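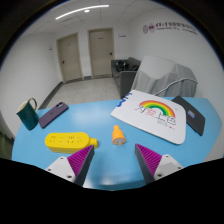
A yellow power strip and an orange plug adapter on a light-blue table.

Electrical Safety Checks Extended to All Gurwood Residences

The Stultwood Housing Association will extend its program of electrical safety checks to every home on the Gurwood estate, beginning Monday, November 4, 2024. The program was introduced in June at Plisten Court, where 616 homes have now been inspected. A further 776 homes are included in the second stage.

Each visit is expected to last less than an hour. The inspector will test the wall outlets, the main panel and any fixed heating, and will leave a written record with the resident. Where a fault is found in the fixed wiring, the Association will carry out the repair at no charge to the household. Urgent faults will be made safe on the day of the visit.

Residents will receive a letter at least 10 days before their appointment. Those who need a different time are asked to contact the Enache Street office within seven days of the date on the letter. Evening appointments are available on request, and an adult must be at home throughout the visit.

The Association also reminds residents that heaters, dryers and cooking appliances should be plugged directly into a wall outlet. Power strips should not be connected to one another or placed under rugs – a common cause of overheating in older buildings. Adapters that are cracked or discolored should be taken out of use.

A revised edition of the home safety leaflet is available at the Enache Street office and in the lobby of each building.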